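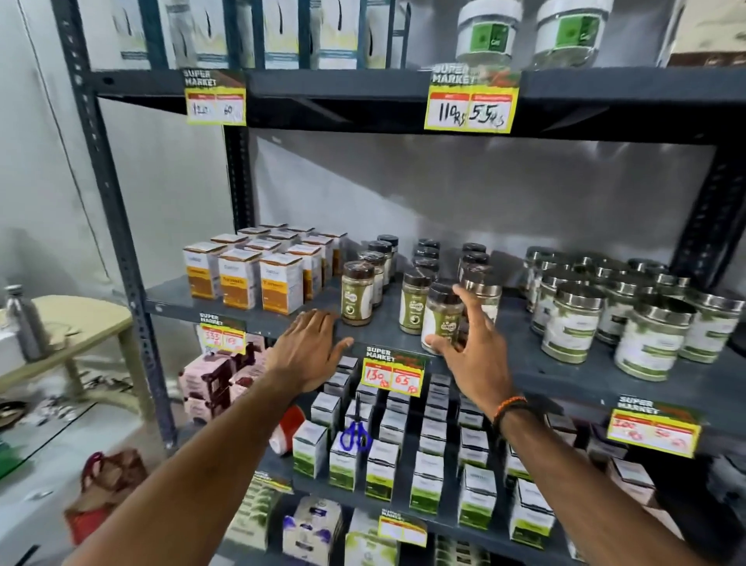 The turmeric end of the middle shelf, with the little dark-lidded jars next door.

Hedvika Beneš
Wednesday, 4.40 pm

We use cookies to remember your settings. Accept all / Manage choices

1/ I went into the supermarket in Imville for turmeric, one box, and I have come home with a bag so heavy the handles left marks on my fingers. So this is a thread about the herb and spice shelves, and I'm sorry in advance because I do go on a bit when it's cooking (those of you who sat through the pickle thread will know).

2/ First of all, I do love a handwritten price tag. Yellow card, big black marker, two numbers side by side. One says 120 and 60, another says 110Rs and 55Rs with the Rs squeezed in small next to each. I take the second number as what I'll be paying and I've yet to be told off at the till, so please don't correct me if I've been lucky!

3/ Turmeric comes in white boxes with an orangey-brown label, and there were plenty of them. I used to buy it loose in Gisley, in a twist of paper, and it got into everything - the bottom of my handbag was yellow for a year and so was a library book I'd rather not talk about. I'm a box person now.

4/ Then the small jars, the ones with the dark brown lids and the plastic seal round them. The powder inside is a brownish green and I had one in the basket before I'd decided what it was for. My rule is that a green powder goes in with the onions first, a small pinch, and you taste before you get brave. It has only let me down once, and that was a rice pudding, so really I broke my own rule.

5/ Rimantas Baranauskienė asked under my last thread how you tell if ground spice is still any good when it's been in the cupboard for ages. Rub a bit between finger and thumb and smell it. If you have to think about whether you can smell anything, it's had its day. I don't throw it out straight away though, I use it up in the big lentil pot where a whole spoonful can go in and do no harm.

6/ Rimantas also asked about storing it all, and I'm afraid I'm strict. Away from the cooker, lid on properly, and a bit of masking tape on the bottom with the month you opened it. Mine mostly say December because that's when I have my great turning out. I had 23 jars last time and four of them were cumin. Four! I'd been buying it every time I went to Flistbridge because I was sure we were out.
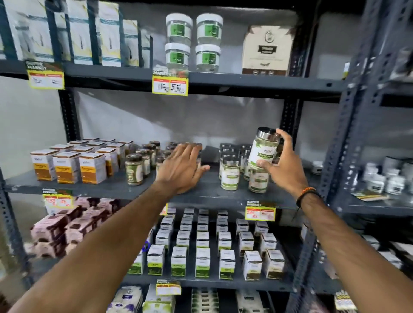 7/ Anyway, the other thing I wanted to say is that I've become fond of the herbal things as well as the plain cooking spices. I was brought up to think that sort of shelf was for people with aches, and I walked past it for years with my nose in the air. Then my neighbour gave me a warm drink made with turmeric, black pepper and a lot of honey one miserable evening and I've been much more humble since.

8/ The drink, for those who'll ask: a mug of milk in a small pan, half a teaspoon of turmeric, two or three turns of the pepper mill, honey at the end when it's off the heat. Whisk it well or you get a gritty last mouthful. And use a mug you don't mind staining, I can't say that strongly enough.

9/ What I spent: 158 on the things I meant to buy and 112 on the things I didn't, which for me is a very restrained afternoon. The onions I had to go back for, having forgotten them altogether.

10/ Tomorrow is potatoes with turmeric and mustard seed, the way they did them at Trương before it changed hands. I never got the recipe out of them so I've been guessing at it ever since. My last go was close but too wet. If anyone used to eat there and remembers whether there was coconut in it, do please tell me, I've gone back and forth on it for months and the potatoes are already peeled.

Contact | © Hedvika Beneš | Back to top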